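# Cold noodles in a clear cup for lunch, how do I stop them clumping?

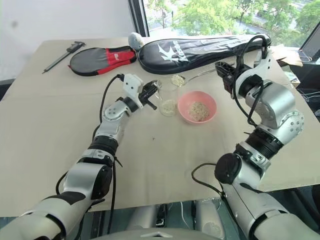 **bulto_lunches**

OK so I've been trying to get into the habit of taking cold noodles to work in a cup instead of a box, mostly so I can see what's in it and not open three lids in the break room fridge looking for mine. I use thin wheat noodles, the pale kind, one brick per person. I cook them, drain them, put them in a bowl and then spoon them over into a cup. And every single time it's a fight!

Problem one, they stick together. By the time I get to the spooning part the whole bowl wants to come along in one piece, like picking up a bird's nest. Problem two, a spoon is maybe just the wrong tool? I get a nice little heap on there and then half of it slides off the side on the way over. I've got a long-handled one and I thought that would help with reaching down into the cup but I'm not sure it does.

What I've tried so far:

- rinsing under cold water (helps a bit, then they glue up again)
- a bit of oil (they slide around better but then the sauce won't stick to them, and I like the sauce)
- cutting them with scissors (works, but short noodles are sad)

I weighed things last night in case it matters. One brick cooked up to 187 grams and I can get 50 in the bottom of the cup before I start adding cucumber and whatever. The dressing is the Ikimex sesame one, the bottle says shake well and that's all the help I get from it.

Also, how long do they keep? I'd like to do Monday and Tuesday's together if I can. I leave the house at an awful hour and I don't want to be boiling water then.

Thanks in advance, and sorry this got long, I have a lot of feelings about noodles now.

---

**Athumani**

Hi! I pack four of these a week so let me see if I can help.

First thing, I think you're rinsing too short. You have to really get your hands in there, cold running water, and rub them a bit like you're washing a sweater. The water goes cloudy, and you keep going until it's clear. That cloudy stuff is starch and it's your glue. I used to give them ten seconds and wonder why I had a brick again. Now I do a full minute, and then I shake the strainer hard and leave it sitting over the pot for a while. If they go in the bowl dripping, the water pools at the bottom and the lower ones turn to mush.

Second, twirl them! Don't scoop. Take a fork, turn it in the bowl till you've got a little bundle, lower the whole bundle into the cup and slide it off against the side. Do two or three small bundles instead of one big one. They stay in their own little nests and at lunch they come apart as soon as the dressing hits them. If you only have the spoon, hold it right over the rim of the cup and push the noodles off with your other hand or a chopstick, and put the bowl as close to the cup as it'll go. I keep mine touching. Less distance, less noodle on the table.

Skip the oil, you're right about the sauce. If you want something on them, use a teaspoon of the dressing itself and toss it through in the bowl.

I do Sunday for Monday and Tuesday and they're fine. Wednesday they get a bit stiff, still edible, I've eaten worse.

One more, does your cup have a lid? I had a glass one without and used plastic wrap for months, then gave in and bought a Catel jar with a screw top. Mine holds 415 ml, which is plenty for noodles plus vegetables if you don't pack them down. Dressing goes in its own tiny pot.

---

**noodle_or_nothing**

Use tongs. Spoons are for soup.

---

**greenkettle39**

Agree with Athumani on the washing, disagree on the fork, I find it tears thin ones if they're at all overcooked. Chopsticks for me. And pull them a minute before the packet says, they carry on softening in the fridge.

If they've already stuck, don't yank at them. Dunk the lump in a bowl of cold water, wiggle it, drain again. Works the next morning too, I've done it in the sink at work with a coffee mug.

Never had any luck with rice noodles this way by the way, they go hard and snap. Wheat or buckwheat only. What cucumber are you using, the small ones? The big ones leak all over everything unless you take the seeds out.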